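Denside Brings Beet & Black Cherry to the Freezer Case, Just in Time for Sweetheart Season

PENNINGTON, February 3, 2025 - We have been itching to share this one! Denside, the small-batch frozen dessert maker, is adding Beet & Black Cherry to its year-round lineup, and the first pints are already on their way to stores. It is our deepest, darkest, most gloriously red flavor yet, and it has been on founder Rosalba Bianchini's mind since her grandmother first handed her a bowl of roasted beets with sugar on top (she was six, and she asked for more).

The recipe starts with whole beets, roasted slowly in their skins until they go soft and sweet. They are peeled by hand, blended with cream from Talska Dairy, and churned with a little lemon zest and a pinch of salt. Then comes the swirl: black cherries cooked down with brown sugar until they are thick enough to hold their shape in the cold.

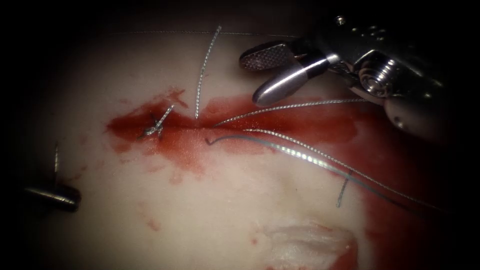
Getting that swirl right took most of the winter. Flavor developer Sze-wing Wan made batch after batch, and the early ones either froze hard as candy or sank straight to the bottom of the pint. "I wanted you to hit a ribbon of cherry in every spoonful," Wan says. "We tried it thinner, we tried it thicker, we tried it with whole fruit. When it finally worked I ran down the hall with the spoon still in my hand."

The tasting panel got 100 people around our long table in Pennington, and they had opinions! Some asked for more lemon, and they got it. A few asked for chocolate chips, and we are saving that idea for later.
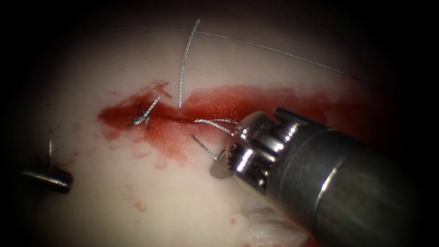
Color was the other big question, and we decided early on that beets and cherries would do the whole job, with no dye added. The base comes out a soft pink and the swirl stays dark. Anyone who has peeled a beet over a white counter knows how strong that juice is, a bright red smear that breaks into feathery pink streaks at its lower edge, much like the blood across the pale tissue here. A little goes a long way, so the beet makes up a smaller share of the base than you might guess from the taste, which is earthy at first and then all cherry.

The first run is 4,000 pints, with a second to follow in March. Ezekiel Abernathy, who runs our kitchen, has also set aside 1,000 mini cups for scoop shops that want to hand out tastes.

Beet & Black Cherry will be sold wherever Denside pints are found, including all 2 Dadance Market locations. It keeps best at the back of the freezer, and it scoops best after five minutes on the counter.

Press contact: Marlene Cloutier, Denside, Pennington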